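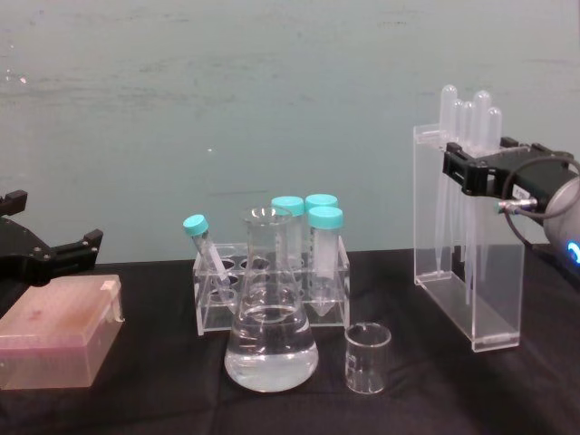
Tube rack, flask, beaker and pipettes on the black cloth, with an arm on either side.

Budgeting for a two-arm bench setup: what am I forgetting?
posted by Dremivlow

Hi all! I look after a small teaching lab and we're pricing a two-arm setup to do the boring fetching and holding (tubes, plates, transfer pipettes, that sort of thing). The arms themselves are quoted and I'm fairly comfortable with that number. It's everything else I can't pin down. I've pencilled in $800 for grippers, spare pads and labware we don't mind wrecking, and my boss reckons that's generous. Is it? And would you buy wrist cameras up front or wait a year?
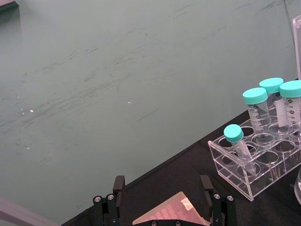

Hobart, Wed 16 April

Raudsepp
Not generous, sorry! We blew $300 on finger pads and cables alone before we'd moved a single thing that mattered. Get the wrist cameras now. Clear acrylic racks are a pain to judge from a chest-height view, whereas from the wrist you can look down at a multiwell plate between the pads and see whether the corners are touching both sides. I'd also put money aside for a second set of tube racks, plus a bag of capped centrifuge tubes to practise on (ours come in packs of 52, odd number I know). Leave the glass until last, you'll thank yourself.

Zolis
depends on the arms

Gustska
Agree with Raudsepp on cameras. Check the lead time on fingers too, ours was 16 weeks and we'd ordered in May thinking we'd be running by spring, ha. Ask the supplier whether freight and the power supplies are in the quote. Ours weren't, and I had to go back for a second purchase order, which did not make me popular with accounts.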